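Hernbridge to keep evening adult classes after funding agreed

Hernbridge Town Council has agreed to continue its programme of evening classes for adults, ending several months of uncertainty over whether the courses would return in the autumn.

Members voted on Wednesday to renew the grant for a further two years. The decision means that classes in bookkeeping, technical drawing, conversational Spanish and basic joinery will carry on at the Tóth Building in Stusville Road, where they have been held since the former library annexe closed.

The programme had been placed under review in the spring as part of a wider look at spending on leisure and learning. Officers had set out four possible courses of action, among them a full withdrawal of the grant and a move to online teaching only. A public consultation drew 103 written responses, most of them in favour of keeping lessons in person.

Councillor Marek Šimko, who chairs the panel that carried out the review, told the meeting that the responses had carried considerable weight. He said many of those who wrote in had returned to study after a long absence and did not wish to do so from home.

"We heard from people who had changed trade, people who had retired and people who wanted to help their children with schoolwork," he said. "The council is satisfied that the classes meet a need which is not met elsewhere in the town."

Under the new arrangement, fees will remain at their present level for the first year. Residents who receive council tax support will continue to pay the reduced rate, and the deadline for applying for that rate will be moved back to allow for late enrolments.

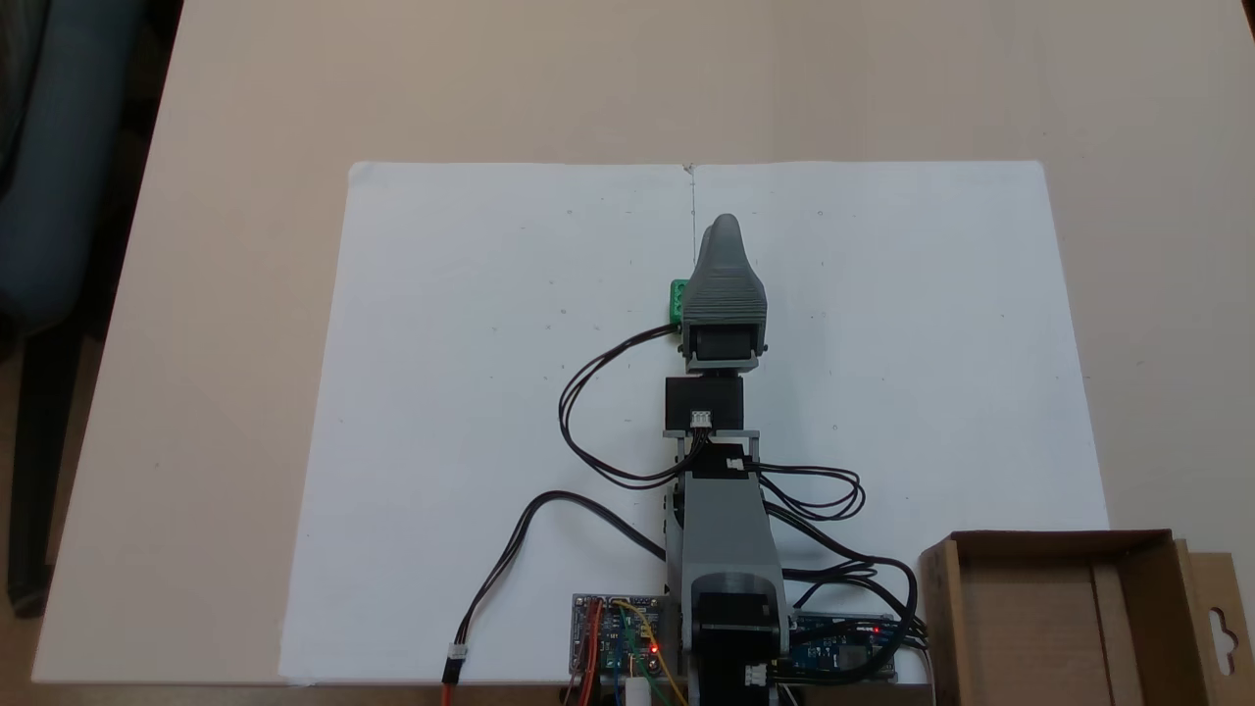

Elīna Vītola said the reduced rate should have been widened to cover carers, many of whom give up paid work and still fall outside the present rules. She asked that the matter be looked at again before the second year's fees are set, and that any change be announced before enrolment opens.

The council confirmed that it would consider the point when it prepares its next budget. A short paper on the cost of extending the rate is expected to come before members in the new year.

Some changes to the timetable have also been approved. Technical drawing will move to an earlier start of 6 pm, following requests from those who travel in by bus from the villages, and the beginners' Spanish course will be split into two groups. The joinery class will keep its present hours but will close for longer over the winter break while the heating in the ground floor rooms is replaced.

Boyang Wei, who teaches bookkeeping on the programme, welcomed the decision. He said tutors had found it difficult to plan – or to take on other work – while the review was under way, and that a settled period would allow the course to be brought up to date.

The council has not yet decided on the future of the daytime crèche, which was considered separately. A report on the crèche was deferred at the same meeting after members asked for more detail on staffing.

Enrolment for the autumn term opens in June. Forms may be collected from the front desk at the Tóth Building or from the council offices, and completed forms should be returned to either address. Places on all courses will be given in the order in which applications are received.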